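Progress report to the Ivetti Fund
Magagula Kitchen Table Sessions, second report
Sep 18, 2019

Hello Reshma,

Well, we've got to the end of our second stretch and I'm happy to say there's plenty to tell you! I'll try to follow the headings on your form but I've never been very good at boxes, so forgive me if bits of it wander.

What we said we'd do

When you gave us the grant in March the plan was a weekly get-together for people in Magagula who look after a husband, wife, parent or grown-up child at home. Tea, a chat, somebody useful to ask about forms and money, and a couple of hours away from the house. We said we'd run it in Nurnby Hall and add a second one over in Plerach if enough people asked for it.

How it's going

The Nurnby sessions are going really well. We had a slow start (the first one was me, Lwazi and a very large fruit cake) but word got round once the surgery put our leaflet on the front desk. We printed 100 of those and they've all gone, so I'm getting more done this week. Most people who come once come back, and a few have started meeting up on their own in between, which I hadn't planned for and am very pleased about.

Karabo Fourie has been doing the benefits advice. People were shy about it at first, so she stopped sitting at a desk in the corner and now just moves round with her tea and her folder. Four families have now had their allowance looked at again, and two of those have had money backdated. One lady is putting hers towards a stairlift.

Plerach is a different story, I'm afraid. The room we wanted has steps up to it and the ramp keeps being promised for next month. Zaid Karam has been on the phone to them more times than he'd like. We've looked at the library instead, but they shut at 4 and our people can't usually get away before lunch is cleared up, so it would be a bit of a rush. I'd like to carry the Plerach money over if you're happy with that, and I'll send a separate note with the sums.

The sitting service

Remember we asked for a bit extra so somebody could sit with the person at home while their carer came out? Xolani Swanepoel has seven sitters on his list now, all checked and trained, and I could use more. The commonest reason people give me for not coming is still that they can't leave. Evenings are the hardest to cover. He wants to try a short training morning before the winter, with lunch thrown in, and I think it's a good idea.

Money

We're a little under on travel and a little over on refreshments (my fault, I will buy the nice biscuits). Hall hire is as expected. I've put the receipts in the envelope with the signed copy.

The tables

You asked about the furniture. We're very glad of the new tables, they're lighter to shift than the old ones and they wipe down in no time. People do seem to stay longer when they're sitting round one together, and the conversation gets going faster too.

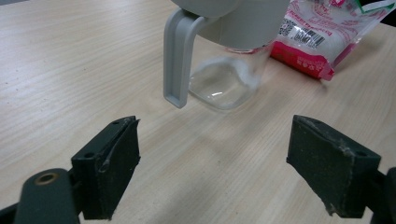

One of our wooden tables, with the pitcher out.

What's next

I'd like to start a session on lifting and moving people safely, as it comes up nearly every week and I've seen some terrible backs. Lwazi Naidoo knows a physio who would do it for her petrol money. We're also going to ask everybody what they'd change, on paper and without names, and I'll send you what they say, grumbles and all.

Could you let me know about the Plerach money before I book anything? And do come and see us if you're over this way, you'd be very welcome and there's always cake.

With thanks from all of us at Nurnby Hall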